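Leveo Track Kit 57 — Marble Run Building Set

Sold by Grurkanholm Toys
Ages 6 and up
In stock, ships from our own shelves

Hi, and welcome to the page for my favorite thing in the whole shop! I've been selling building toys for a good long while now and I still get silly about marble runs, so forgive me if I go on a bit. The Leveo Track Kit is the one I take home, the one I wrap for nephews and nieces, and the one that's set up on my own living room floor more often than I'd like to admit.
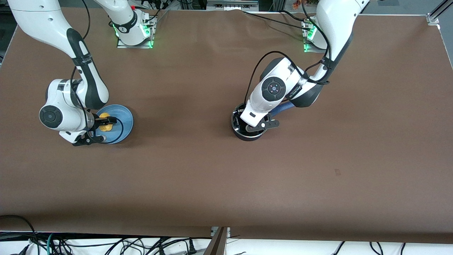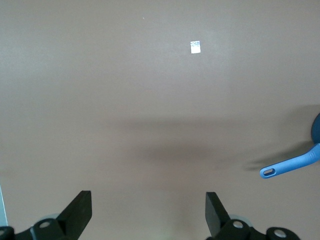

So, what do you get? There are 57 pieces in the box: straight tracks, curves, towers, a funnel, a little seesaw switch that sends the marbles left, then right, then left again (I could watch that thing all evening), plus a bag of glass marbles. Everything clicks together with the same chunky peg. You push until you feel it catch and then it stays put, even when a small person leans on the table.

The instruction booklet has a handful of starter layouts, from a simple zigzag up to a double tower with a crossover near the top. My advice is to build the first one exactly as printed and then put the booklet away. The kids I know get bored of following steps pretty fast, and the fun really starts when the marble flies off the third curve and somebody has to figure out why. (Usually the tower under it is one block too tall.)

A few things people ask me by email:

Does it work with the older Leveo sets?
Yes, all the track pieces do. The old motor lift needs a Birnorex adapter, sold separately, and I have those in stock too. Pop one in your cart at the same time and it ships in the same box.

What about Buschmann tracks?
Sort of. The curves fit, but they sit a hair loose and I wouldn't put them high up in a tower. On the ground level they're fine and the marbles don't seem to mind.

Is it loud?
Glass marbles on a hard floor, so... yes. On a rug it's a nice soft clatter. Build it on a rug if you have downstairs neighbors.

How much room does it need?
The biggest layout in the booklet takes up around 2 feet of floor in each direction, and you'll want some extra space for crawling after marbles.

Can I get spare parts?
You can! I keep loose pegs and curves in small bags. The seesaw switch is the piece that wears out first, mostly from being stepped on, and I sell that one on its own as well. Just tell me which color you have — the blue and green ones are slightly different lengths and they don't swap.

One small warning. The marbles are a choking hazard for little ones, so if you've got a toddler in the house, count them back into the bag at bedtime. The bag has a drawstring and it closes well.

The box was redesigned in April 2021, so if yours looks different from a friend's, don't worry, the pieces inside are the same. I still have a few of the old boxes with dented corners at a lower price. Ask me in the order notes and I'll send you one while they last.

Item number: 713
Pieces: 57, plus marbles
Batteries: none needed
Storage: lidded box with handle
Returns: unopened or opened, as long as all the pieces are there

The bigger expansion with the spiral drop is due back in September. Leave your email on the contact page and I'll drop you a note when it's on the shelf.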